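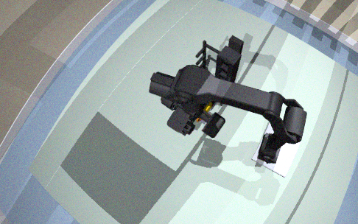
Chapter 3
Who Pays for the Ferry?

What you will study in this chapter

Fixed and variable costs, and why people argue about the first kind
Average cost and marginal cost
Methods of dividing a shared cost
What each method rewards, and whom it annoys
Key terms: fixed cost, variable cost, marginal cost, cross-subsidy, stand-alone cost, free rider

The Jolura leaves Flurnport in the morning whether or not anyone is on it. It crosses to Bretungate, ties up, waits long enough for the crew to drink a coffee, and comes back. In December the passengers may consist of a schoolteacher, a van full of frozen bread, and a dog with an unclear owner. In summer there are people standing on the stairs, and a sign asking them not to.

The ferry burns nearly the same fuel on both days. The captain draws the same pay. The hull is repainted on the same schedule, in the same blue, by a yard that has never been known to offer a discount. Most of what it costs to run the Jolura is settled before the first ticket is sold, and yet the money has to come from somewhere. For as long as there has been a ferry, the two towns have disagreed about where.

Flurnport's position is that the ferry exists for the benefit of Bretungate, which has no hospital, no high school, and no place to buy a decent pair of shoes. Bretungate's position is that Flurnport's shoe store would have closed years ago without customers from across the water. Both positions are correct. If you were hoping the disagreement would be cleared up by the end of the chapter, you should know now that it is still going on and that the minutes are very long.

3.1 A bill with no obvious owner

Start with a smaller boat. Suppose Euan Imrie and Dušan Tomić share a rowboat. The mooring costs $59 a month. Imrie goes out fishing most mornings. Tomić goes out when his brother-in-law visits, and comes back early.

Tomić proposes that each of them pay according to use. Imrie proposes an even split on the grounds that the mooring is there for both of them every day of the month, and it is no fault of his if Tomić prefers to stay in bed. Imrie then points out that Tomić is free to rent a mooring by himself. Tomić replies that Imrie is equally free to do so, and that it would cost him the full $59.

Between them, the two men have just stumbled over most of the vocabulary in this chapter. The mooring fee is a fixed cost: it stays the same however often the boat goes out. Bait is a variable cost, and you will notice that they never fight about bait. Imrie buys it, Imrie uses it, and Tomić would like it kept farther from the sandwiches. What each man would pay if he had to manage alone is his stand-alone cost. It puts a ceiling on what he can reasonably be asked for, since a partner who is charged more than that has every reason to leave and take his half of the oars with him.

The floor is harder to find. One candidate is marginal cost, the extra expense caused by one more user or one more trip. For Tomić's occasional outing, the marginal cost is very close to nothing. He is fond of this number and brings it up often.

3.2 Why "fair" doesn't settle it

Students coming to this subject for the first time tend to assume that there is a fair answer and that the trick is to calculate it. There are in fact several fair answers, and each comes with its own supporters.

You can divide a cost equally. It is simple, it takes no bookkeeping, and it will be recommended warmly by whoever uses the thing most. Dividing by use sounds better until someone has to keep the log. A third approach divides by benefit, which requires everyone to say how much the service is worth to them, knowing that the bill will follow. People questioned in this way turn out to be remarkably indifferent to ferries. A person who enjoys a service while leaving the cost to others is called a free rider, and in the case of the Jolura the term can be taken literally.

Then there is dividing by ability to pay, where those with more money cover part of the bill for those with less. When one group's payments cover costs that belong to another, we speak of a cross-subsidy. The word is often used as an accusation, although almost every price list contains one. A child's ticket on the Jolura costs less than an adult's. Children are no cheaper to carry, and anyone who has mopped the lower deck will tell you so.

3.3 Average cost and the empty seat

The towns once tried to end the argument with arithmetic. They took the total annual cost of the ferry, divided it by the number of crossings made by passengers, and set the fare at the result. This is average cost pricing, and it has a pleasing look of neutrality.

The fare went up. Some passengers stayed home. With fewer passengers, the same fixed costs were spread over fewer tickets, so the average rose, and under the rule the fare had to rise again. Section 3.5 follows the spiral down in detail, with graphs. For now it is enough to see that the average depended on the fare that was supposed to depend on the average.

Before you read on

1. Imrie offers to let a neighbor use the rowboat for $20 a month. Should the money go to Imrie, to both men equally, or mostly to Tomić, who was asked last? Defend your answer to someone who disagrees.

2. List the costs of a service you share with other people, such as a phone plan, a car, or a kitchen. Mark each one fixed or variable. Mark also the ones you have been quietly not paying.

3. Bretungate offers to cover 33 percent of the ferry's fixed costs and calls the offer generous. What would you need to know before agreeing?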